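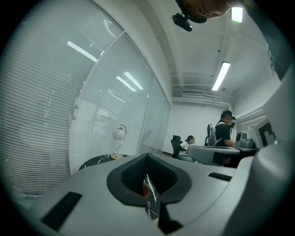

파콤(Farcombe), 2024-10-16

노티넥(Notineck) 과제 중간 보고서: 손잡이형 그리퍼를 이용한 조작 시연 수집

1. 과제 개요
본 과제는 사람이 그리퍼를 직접 손에 들고 작업을 수행한 기록으로 로봇 팔의 조작 정책을 학습시키는 것을 목표로 한다. 8월에 착수하였으며, 학부생 4인이 2개 조로 나뉘어 수행하고 있다. 목표 수집량은 시연 1000건이다.

2. 수집 환경
시연은 실험실이 아닌 일반 사무 공간에서 진행하였다. 블라인드가 설치된 유리 칸막이, 흰 무늬가 있는 검은 대리석 상판, 구형 갓의 탁상 조명이 있는 공간으로, 유리면에는 천장 조명이 띠 모양으로 반사된다. 그리퍼 시점의 광각 영상에는 회색 본체와 그 옆의 흑백 표식 카드 일부가 함께 기록된다. 시연 중에도 공간 내 인원의 통상적인 활동은 제한하지 않았다.

3. 시연 절차
시연자는 그리퍼를 정해진 시작 자세에 두고 기록을 개시한 뒤, 물체에 접근하여 파지하고 목표 위치에 내려놓는다. 한 건의 시연은 하나의 동작 과제만을 포함한다. 파지에 실패한 경우에도 기록을 중단하지 않고 재시도 과정까지 보존하되, 별도의 구분 값을 부여한다. 조별 기록은 당일 아마토(Amato) 저장소에 등록한다.

4. 원격 조종 방식과의 비교
초기에는 토식(Tosik) 조종기로 로봇 팔을 원격 조종하는 방식을 병행하였다. 원격 조종은 관절 값을 직접 얻을 수 있다는 장점이 있으나, 조종자가 접촉 시점을 판단하기 어려워 한 건당 소요 시간이 길었다. 이에 따라 주 수집 방식을 손잡이형 그리퍼로 변경하고, 원격 조종은 검증용으로만 유지하기로 하였다.

5. 진행 현황 및 문제점
현재까지 검수를 통과한 시연은 236건이다. 반려된 기록의 주된 사유는 급격한 손목 회전에 따른 위치 추정 오류와 시작 자세의 불일치였다. 유리면 반사가 위치 추정에 미치는 영향은 아직 확인되지 않았으며, 블라인드 개폐 조건을 달리한 비교 수집이 필요하다.

6. 향후 계획
시작 자세 점검 항목을 수집 지침에 추가하고, 조 간 교차 검수를 실시한다. 학습된 정책의 실기 평가는 목표 수집량의 절반을 확보한 시점에 착수하며, 평가 결과는 최종 보고서에 수록할 예정이다.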